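Carnations, reconsidered 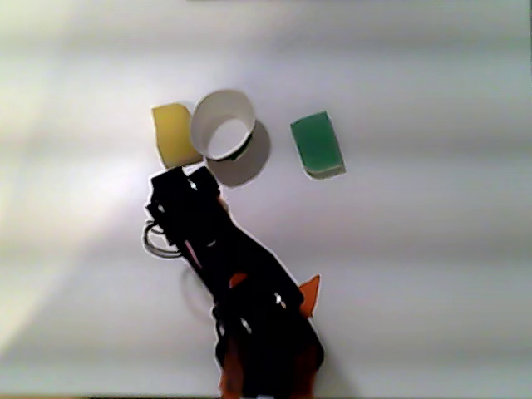 Yellow sponge, white table.

Carnations have had a rough few decades. Somewhere along the way they became the flower of gas station buckets and forgotten anniversaries, and even people who like them lower their voices to say so. Revathi Kurup, who buys for our Jorkthorpe shop, has decided this ends in August.

She has ordered 400 stems in a shade the grower calls Bruvetti, a dusty apricot that looks expensive and isn't. The old flower books will tell you that pink carnations mean gratitude, white ones mean good luck and striped ones mean "sorry, but no." The books are silent on apricot, so you may assign it any meaning you like. We suggest "I remembered this time."

The practical case is stronger than the poetic one. A rose will sulk by the weekend. A carnation, given fresh water every 3 days and a clean cut at the stem, can still be standing there weeks later, long after the guests have gone and the thank-you notes have failed to get written. Keep it away from the fruit bowl – ripe bananas are hard on carnations – and strip any leaves that sit below the water line.

Bunches of 40 are available to order for weddings and large apologies. Smaller bunches will be by the register, next to the Satach ribbon we overbought last spring. Take some ribbon. Please take some ribbon.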